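Home again, sort of. Bag still not unpacked, there is plaster dust in my good shoes and I have a crit on something else entirely in 33 hours. So this will be quick and out of order. People asked how the summer workshop went and I keep saying "good, tiring" so let me try and do better.

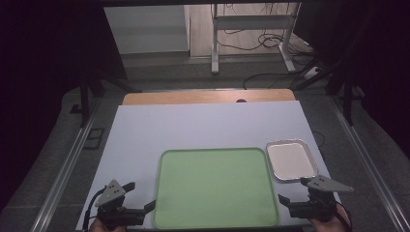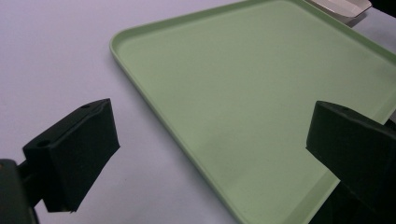
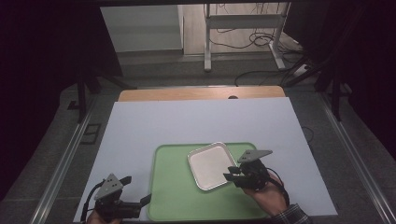 Green tray, white board.

OK. The workshop. Eight days in Clarville in July, in an old seed warehouse by the rail line. Theme was "thin shells for a wet place" which sounded great in the application and got more annoying every day. The idea: design and build one small roof, real size, that a person can stand under. Clay models first, then plaster, then drawings, then the thing itself in bent plywood strips. I had done the computer side of this at school, never the hands side. That was the whole reason I applied.

Cost me 600 plus the bus. Worth saying because the listing made it look free and it is not free. The fee covers materials and lunch. It does not cover a bed. I split a room over the Jansen bakery with two other people from the group, and if you go next year, do that, book it early, the bread smell starts at 4 am and you will forgive it.

Day one was introductions and a long slideshow. Too long. We were 14 people, mostly students, a couple already working in offices and using up their vacation on this which I find both admirable and insane. The slideshow was shells shells shells, hanging chain models, soap film, all the stuff you get in second year. I was worried. Then after lunch they just gave us wet cloth and a bucket of plaster and said hang it, let it set, flip it over. Four hours of that. Best afternoon of the week, probably.

What I learned from the cloth:

It wants to be a different shape than you want. You pin the corners and you think you've decided the form and then the weight of the plaster pulls one side down and you get this fat belly near the edge. First three of mine looked like sad hats.

Fabric matters more than I thought. Old bedsheet was the best. The stretchy stuff looked beautiful hanging and then cracked when we turned it over, every single one.

Also wear gloves. My hands are still like paper.

Day two and three we scanned the good ones and brought them into the computer and here's where the group kind of split. Half wanted to clean up the scans – make them symmetrical, smooth out the bumps, get curves you could actually cut from. Other half wanted to keep every bump since that was supposedly the point of hanging a cloth in the first place. I was on the clean up side and got outvoted, and I was grumpy about it for a full day. Skipped dinner and everything. Very mature.

They were right though, mostly. We ended up keeping the lopsided one (not mine) with the low side facing the tracks. Turns out wind comes from there so the low edge does something useful. None of us knew that when we picked it. We picked it as it looked like it was leaning in to listen to something.

Then the strips. Oh man the strips.

The plywood came from Burkico, who donated it, thank you Burkico, but it came in two batches and the second batch was stiffer. Same thickness on paper. You could feel it the second you tried to bend one. So all the bending tests we did on day four were good for half the pile and useless for the other half. We snapped a bunch. There is a specific noise. I will be hearing it in October.

What we did in the end was sort them by hand. Stand on one end, push down on the middle, soft pile, hard pile. Very low tech for a workshop with the word "computational" in the title. Soft ones went to the tight curve at the low side, stiff ones to the long flat run over the top. Which meant redoing the whole cut file at night, and that was me and one other person till past 2 am with the warehouse lights buzzing. I have never been so glad for vending machine crackers.

Small rant. Naming files. If you're working in a group please please agree on file names on day one. We had roof_final, roof_final2, roof_FINAL_use_this and roof_final_b which was somehow the newest one. We cut six strips from the wrong version. Six! That's an afternoon gone.

Day six it rained, obviously, wet place, and we lost the yard so everything moved inside where there was not enough floor. Did the joints that day. The joints are just two bolts and a washer at every crossing, nothing clever, but you can only tighten them all the way at the very end or the shape won't settle. So for most of two days the thing is floppy and awful and you're sure it's a failure. I walked around it with a coffee thinking well, that's that, we made a basket somebody sat on.

And then you tighten from the bottom up, everyone on a wrench, and it stands up. I don't know how else to put it. It goes from pile of sticks to roof in maybe twenty minutes. Someone cried a bit, OK it was me.

The final review was on the last day at 5 pm and two of the reviewers came from Holinus, the office that did the ferry shelter everyone in the group had pinned on their boards. Nice people. Tough. They asked straight off where the water goes. We had a whole answer about form finding ready and the question was where does the water go. And the answer was, uh, in. We never got the skin on. We had fabric for it and ran out of time, so it's a frame that's supposed to be a shell for a wet place, with no shell, in a wet place. Fair enough. One of them also said the feet were the best part and we should've started the design there, which stung and then stopped stinging somewhere on the bus.

Been thinking about the feet since. They were an afterthought, we cast them on day seven in cardboard boxes with leftover plaster mix and some gravel in it. Heavy ugly lumps. But they are the only place where you can see what the roof is doing, like really see the push going into the ground. If I get to do another one I would start with the lumps.

Things I would tell somebody applying:

Bring your own tape measure, there were three and they all walked off.

Know one software well, doesn't matter which one, being the person who can fix the cut file makes you popular and also ruins your sleep.

The portfolio they ask for is short, ten pages, don't send them forty. I heard them complain.

Eat the lunch. I skipped it twice to work and was useless by four both times.

Don't go if you need a nice image at the end. Some people were really upset that we didn't get the skin on, like it won't photograph well for their portfolio. I get it, I'm applying for jobs too. But my best pages from this are going to be the sad hats and the sorted strips, I think. Pages that show something going wrong and then what we did. Or I'm telling myself that.

Also can I say a word on the warehouse itself. Nobody from the group drew it which is a shame. Brick up to head height and then timber, with these long vents under the eaves that used to dry the seed. Even on the hot days it was fine inside, no fans. We spent a week figuring out an airy roof with laptops and all the while were sitting under one that had been doing it for ages. I took some measurements of the vents on the last morning when I should have been sweeping. Want to draw a proper section of it when the crit is over. Maybe that's a next post.

The roof stays up till the fall, supposedly, then it gets taken apart and the strips go to the school in town for their shop class. If you're near Clarville go stand under it. Go on a dry day. It's behind the warehouse, you can get in from the parking lot side, the front gate is usually locked.

What else. Money stuff, a few of you messaged about that. Total for me with bus, bed and food was more than I planned and I ate a lot of day old rolls. There is a reduced spot for two people each year and you just have to write a paragraph, I did not know and didn't ask. Ask.

I still owe everyone in the group the cleaned up drawings. They are coming. The plan and the two sections are done, the unrolled strips are not, I keep finding a number that's off by one between the drawing and what we wrote on the actual wood in pencil. Strip 21 does not exist, apparently. We must have skipped it at 2 am.

Right, model glue is drying, back to it. Will put up the strip drawings and the vent section when I have them, and if anyone has the good photo of the tightening, from the ladder, send it to me please, mine is all elbows.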